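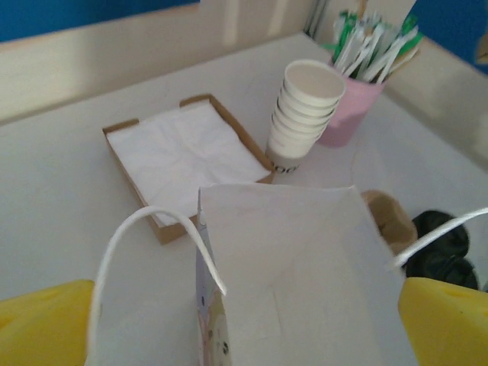

White paper bag with twisted-paper handles

Getting a group gift to a coworker who moved away - how do you handle the money and the mailing?

Posted by Teófilo Ospina
Wednesday, September 25, 2019

Hi all, long-time reader, first time asking. A woman I worked with for years at the Drekunlow office moved to Alleck in the spring and is having her first baby. Seven of us want to go in on a gift. I said I'd run it, which I'm already regretting a little, because I've never done one of these long distance.

So far I've collected $80. Two people paid me right away, one handed me a wad of ones in the parking lot, and the rest are "good for it." One guy wants to know if he can put in less than everybody else and still sign the card, and I didn't know what to tell him. Also one person wants to buy a separate thing and have me ship it along with ours, and it's big. My wife says just send a gift card and be done. I'd like her to have something to open, though.

What I'm stuck on is (1) do I chase people for the money or quietly cover it, (2) is it tacky to send a gift bag through the mail, folded flat inside the box, so she can see how it would have looked, and (3) how early is too early? She's due in March. We're all still pretty close and I don't want to mess this up.

Thanks in advance!

Marguerite in Sotelo

Oh, I have done SO many of these! I used to be the person at my office who got stuck with the envelope, so let me save you some grief.

Money first. Send one message to everybody with the amount you've got, the thing you're planning to buy and the day you're ordering it. Then order on that day with whatever is there. If two people never pay, their names still go on the card the first time (be nice), and you just don't ask them next time. Don't cover it yourself. I covered $25 for somebody once and thought about it every time I saw her at the coffee machine for a year, which was a lot more trouble than the money was worth. And yes, let your guy put in less! Nobody should ever see who gave what. I don't even write it down once the order's placed.

The big separate gift - tell that person to mail it herself. You can say it very sweetly. "The box is already full" works fine.

As for the bag, I don't think it's tacky at all, but please don't pay for a fancy one with ribbon, it'll get crushed. A plain one folds up fine. Put the tissue in loose and let her fluff it. I also tuck the card in a zip bag, after one arrived in Kolby with the ink run all over the envelope (rainy week, porch delivery, my own fault for not asking if she had a covered step).

On timing, some people really don't like baby things showing up early, for family or religious reasons or just nerves. Ask her mom or her sister if you can get to one of them. I usually aim for five or six weeks before.
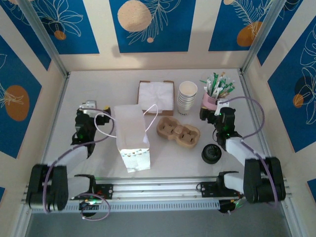

White tabletop with blue leaf-print panels

One more thing, if any of your group are still near each other, have everybody sign the same real card. Pass it around at lunch. It takes forever and somebody always loses it for a week, but people keep those. I've got one from when I left my job that has a doughnut stain on it and I wouldn't trade it.

kolby_dad_of_3

diapers. size 2 not newborn. we got so many newborn ones. gift card is also good, your wife is right

R. in Alleck

I mostly agree with Marguerite, except I'd wait until after the baby comes. You'll know the name by then, and the last weeks are busy enough without boxes piling up in the hall. Also ask whether her building has a package room. Mine doesn't, and I've had to drive to the depot twice for things that wouldn't fit in the mailbox. Insure it if it's over what you'd want to replace out of your own pocket.

Search all topics Go

Contact us | Copyright 2019 | Back to top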